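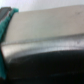

Teal on the left, cream up close.

Loklow: frequently asked questions

What is Loklow?

Loklow is a free puzzle game you play in your browser, and we love it to bits. You run a tiny night ferry between the islands of Stistell Bay, picking up passengers, parcels and the odd very confused goat, and getting them all to the right jetty before the lamps go out. The rules take a minute to learn. The later islands take rather longer!

Do I need to download anything?

No. Open the game page, wait for the little lighthouse to finish blinking and press Start. It runs in any up-to-date browser on a computer, tablet or phone.

How do I steer the ferry?

On a keyboard, use the arrow keys to move and the space bar to load or unload. Hold shift to reverse (you'll need this at Baloch Narrows, where there's no room to turn round). On a touch screen, drag your finger from the ferry to where you want to go and tap the deck to load or unload. You can draw quite a long route in one go, bends and all, and the ferry will follow it.

The arrow keys scroll the page and the ferry just sits there!

Click once on the water and they'll go back to steering. If you've been typing in the nickname box, the game sometimes still thinks you're typing. Pressing Escape sorts that out too.

How does the oil lamp work?

The lamp in the top corner is your timer. It burns while you're moving and stops while you're tied up at a jetty, so you can sit and think for as long as you like. We really wanted it that way. A puzzle game that rushes you through the thinking part isn't much fun, and some of the best routes come after a good long stare and a biscuit.

Bumping into rocks costs you a splash of oil. Bumping into a buoy costs nothing, and it makes a lovely clonk.

What do the different passengers do?

Walkers will get off at any jetty on the right island. Parcels have to go to the jetty with the matching flag. Musicians must never travel alone, so pick them up in pairs or they won't board at all. Goats eat parcels. If you've got a goat and a parcel on deck together, you have 3 jetties' grace before the parcel is gone, and yes, you can use that to your advantage on some of the harder nights.

The beekeeper turns up later on. We'd hate to spoil the beekeeper.

How many passengers can I carry?

Your first boat holds 3. Once you've bought the wide deck from the boatyard you can carry 8, which changes everything! Old islands are well worth going back to with the bigger boat, as there are routes you simply couldn't do before.

How is my score worked out?

You get points for each delivery, more points for oil left in the lamp, and a bonus for finishing without touching a rock. A score of 400 on an island earns the bronze bell. Silver and gold are different for every island and you'll find them written on the harbour board before you set off. Scores from the practice pond don't count, so splash about in there as much as you fancy.

What's the Waseck Cup?

It's our weekly challenge and it's brilliant. Every Thursday a brand new map appears with one fixed set of passengers, the same for everybody, and you have until the next one arrives to get your best score. You can try it as often as you like and only your highest score goes on the board. Anyone who reaches 2000 points gets a pennant to fly from the mast, and the colours change each month. The May pennant has a crab on it.

You don't need to have finished the main game to enter, but you do need to have reached Baloch Narrows, as the Cup maps often use tides.

I don't understand tides.

They puzzled us at first as well, and we made them! Look at the arrows on the water. They show where the current will push you at the end of each move. The arrows flip each time you leave a jetty, so a short stop can turn a current that's fighting you into one that carries you home. Try this on the second island of the Narrows: call at the empty jetty on your way out, even though there's no one waiting there, and watch what happens to the channel.

I'm stuck on the Twin Lamps island. Any hints?

Take the musicians last. If that isn't enough, leave the goat where it is until both red parcels are off the boat, then come round the outside of the island instead of through the middle. There's more than one way to do it and we've seen routes on the board that we never planned for.

Can I save my game?

The game saves by itself every time you tie up. Your progress is kept in your browser, so if you clear your browsing data it will go too. To move to another device, open the cabin menu, choose Pack My Bags and copy the code it gives you. Type the code in on the other device and there's your boat, bells and all.

Codes are used up once they've been typed in. If you want to move back again, make a new one.

Is there a two-player mode?

Yes! Choose Two Ferries from the harbour menu. One player has the arrow keys and the other has W, A, S and D, and you share one lamp between you. It works on a single keyboard only. There's no online version yet, though it's the thing we're asked for most and we'd love to have a go at it.

Can I turn the music off and keep the sounds?

You can. There are separate sliders for music, sea noises and clonks in the cabin menu. The same menu has a large text setting, and a flag setting that puts a shape on each flag so you don't have to tell them apart by colour.

The game is running slowly. What can I do?

Turn off Fancy Water in the cabin menu first, as that makes the biggest difference on older machines. Closing other tabs helps as well. If the ferry still stutters, try the small window size. All the maps fit.

Can I make my own islands?

The map maker opens once you've won your first silver bell. You can lay out rocks, jetties, flags and currents, choose who's waiting where and share the finished map with a link. You have to be able to complete your own map before it will let you share it. Send us your favourites through the message in a bottle form on the harbour page. We play every one that comes in, and a few have ended up as Cup maps, with the maker's nickname on the harbour board.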